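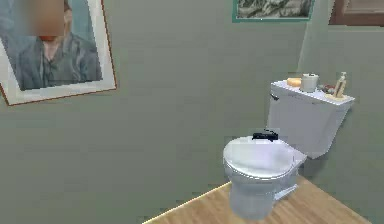
Rotholm Facilities and Equipment Planning

Pre-purchase checklist: washroom tidying robot, simulated bathroom
Filled in by: Evelien Verbeke
Date: 4 December 2025
Supplier: Wuyts. Unit quoted: Amum

1. Test room resembles our own washrooms
PARTLY. One toilet, green walls, wooden floor. Ours have tiles and a good deal less space round the bowl. Ask for a tiled version.

2. Lid closed at start of task
YES. I want a run with it open as well. People leave it open.

3. Loose items on the tank
YES, a row of them. The pump bottle stands at the far right end on a shallow dish, and I would call that the hard one. Get the knock-over rate in writing.

4. All items named in the supplier's task list
NO. The small black thing on the lid and the dark cluster on the tank are anyone's guess. If we can't name them we can't score them.

5. Wall hangings clear of the working area
NOT SHOWN. Three frames on the walls, no reach figures given. Wuyts to supply.

6. Floor clear for a wheeled base
NOT SHOWN in full. Only part of the floor is in view. Our doorways are the real worry — the quote skips them.

7. Costs complete
NO. 2000 for simulator access, 170 a month for support, 12 months minimum. Nothing for spare fingers, nothing for training. "Integration at cost" is not a price.

8. Evidence from a real room
NONE. A render never has limescale. Morudwood offered a site visit and I'd take that first.

Result: HOLD. No deposit before items 4, 7 and 8 are answered.

Comment, Geert Willems: Agree on 7. I'd let 1 go — tiles can wait until the April budget round.

Reply, EV: Leaving 1 open.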